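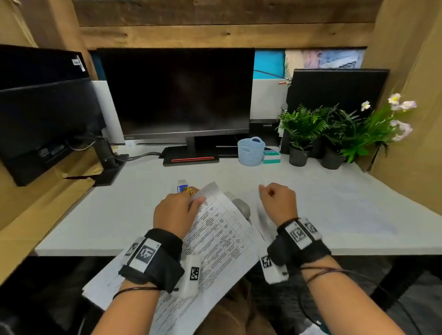 Printed tables at my desk, left hand on the stack.

Can a robot sort and file paper yet?

Posted by Tomos Landeg, Stakville, 2026-07-29

I do records for a small parts shop. Every month I get printed tables, small type, lots of columns. I square up the stack, pull the pages that go to the floor, and file the rest. It takes me two hours. My boss saw a video of a robot folding towels and wants to know if one could do this instead. Can you buy anything that handles loose sheets on a regular desk, with monitors and cables and plants on it?

Dwynwen Harries
Not that I would pay for. We tried an arm at our Ritville shop in June. Stiff card was fine. With plain office paper it picked up two sheets at once on 10 of 50 tries, and it could not straighten a stack that had fanned out. You do that with both hands and don't think about it. Sheets hanging over the front of the desk would be worse.

A sheet-fed scanner will do most of what you want. Ours reads 36 pages and sorts the files by part number. Somebody still loads it and clears the jams.

hughes_bench
Why print them at all? Ask for the spreadsheet. Robots are OK for boxes, not paper. My cousin's vacuum robot can't even get past a phone cord.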